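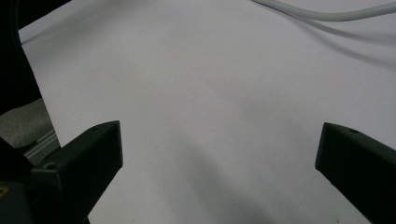

Club project: gripper fails to press the switch on a power strip

Marama Quinlan
Print | E-mail

I help in the robotics club of Durkley school. Our project for September is a two-finger gripper which must press a switch and later take the cord and move it to one side. The students guide the gripper by hand, we record, and then the program Serkum tries to learn from the recordings. We have 2,290 recordings, but after cleaning only 1,868 remain. The fingers come to the correct place over the strip, then close too high and touch nothing. Is it a question of more recordings, or do we make some mistake?

Doolan

More recordings will not repair this, I think.
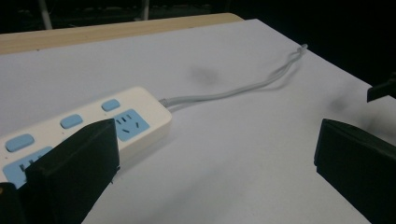
With white things on a white table the height is very difficult to judge from one camera. Put a darker sheet under the strip – plain gray is enough – and make 17 new recordings before you decide anything. Please also keep the strip unplugged from the wall during all practice. And look at what you removed in the cleaning. Our club threw away all the slow ones, and these were the careful ones.

Huvo

Did you try other lamp? We had the same problem and it went away on Thursday, I don't know why.

Related
Gripper fingers slip on a thin cord
How many students for one robot?
Recording stops after 3 minutes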